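Diese Website verwendet Cookies. Mit der Nutzung stimmen Sie dem zu. [OK]

Werkstattbuch Tunen, November, kurz nach 14 Uhr

So, heute das Abräumen nach dem Essen! Ich bin immer noch beim runden Tisch mit der durchsichtigen Decke, auf der man jeden Schmierer sieht (mit dem Lappen komme ich da kaum gegen an, nächstes Mal Essigwasser probieren). Gläser und Soßenflasche erst mal stehen lassen, zuerst das große Geschirr. Die gelbe Schüssel mit dem Henkel ist mein Liebling, leider stapelt sie sich miserabel.

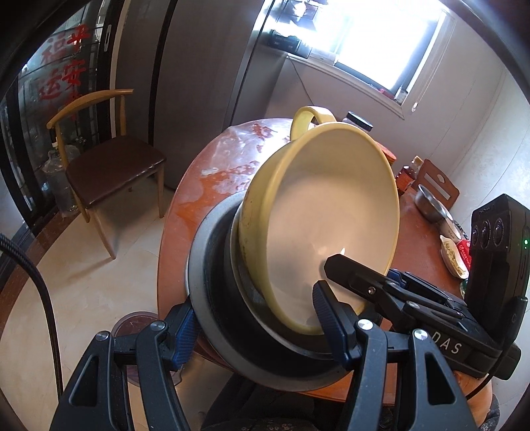 Ratree meint dazu, Schüsseln mit Henkel gehörten grundsätzlich obenauf, sonst wackle der ganze Stapel auf dem Weg zur Spüle. Na gut, überzeugt! Dann also Flaches nach unten, Henkel nach oben, und höchstens zwei Teile auf einmal. Den Tisch wische ich erst, wenn alles weg ist. Stoppuhr lief mit: 358 Sekunden, da geht noch was.

Kontakt | © Werkstatt Tunen | Nach oben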